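Sobre nós

A Casa Sorrentino abriu as portas num mês de dezembro, com 14 alunos e um fogão emprestado, e desde então ensina cozinha a quem quiser aprender, com muita calma e muita conversa pelo meio.
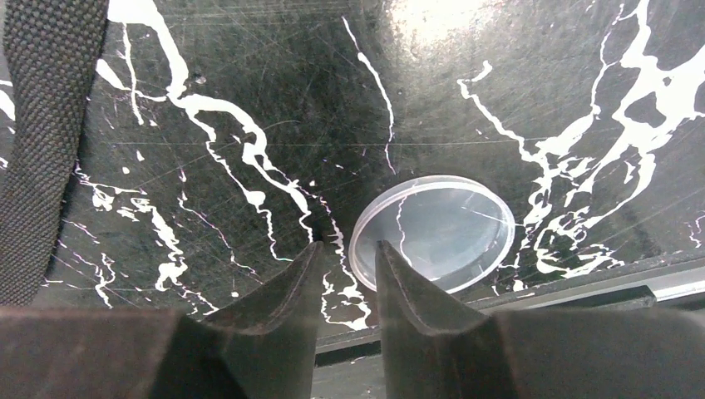
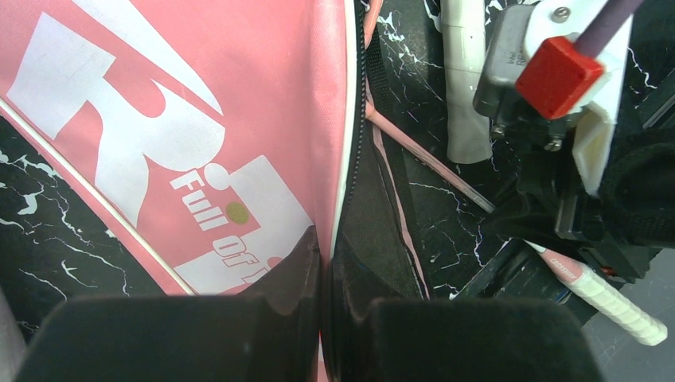
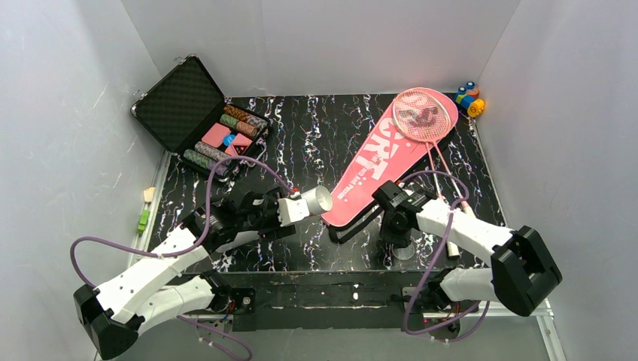 Tampo preto de veios brancos, na primeira foto.

Quem nos recebe à porta é quase sempre a Usa Suksawat, que trata das inscrições e sabe de cor o nome dos filhos de toda a gente! O Boonsong Thongdee dá as aulas de massas e caldos, que começam às sete da tarde e acabam quando acabam. Hoje temos uns 50 alunos por temporada, divididos em duas turmas, e um caderno com 133 receitas que vai crescendo (as sobremesas estão atrasadas, bem sabemos). Venha visitar-nos, o café é por nossa conta.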